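Opinion | Home & Money
Monday, August 25, 2025 – by the Keltstead Letter

The "lifetime" worktop is a sales word

Every kitchen showroom in Keltstead will now sell you a surface that lasts for life. I have asked three of them whose life they mean. 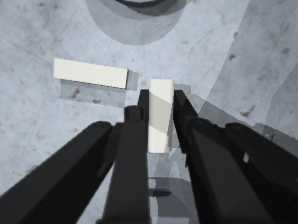

Read the small print

Kevar quoted me £3162 for a worktop with a lifetime guarantee. The guarantee runs to 26 pages. It excludes scratches, stains, heat and "normal domestic use" – so, cooking. A claim must be made within 12 days, with the original receipt.

Leung offers much the same, plus a care kit at £174 that you have to buy again every January or the cover lapses. I'd call that a subscription.

My mother's worktop is scuffed, patchy and older than I am. It came with no promise at all. I would sooner pay for a thing that is allowed to look used, and keep the difference.

We use cookies to improve your visit. Accept | Manage settings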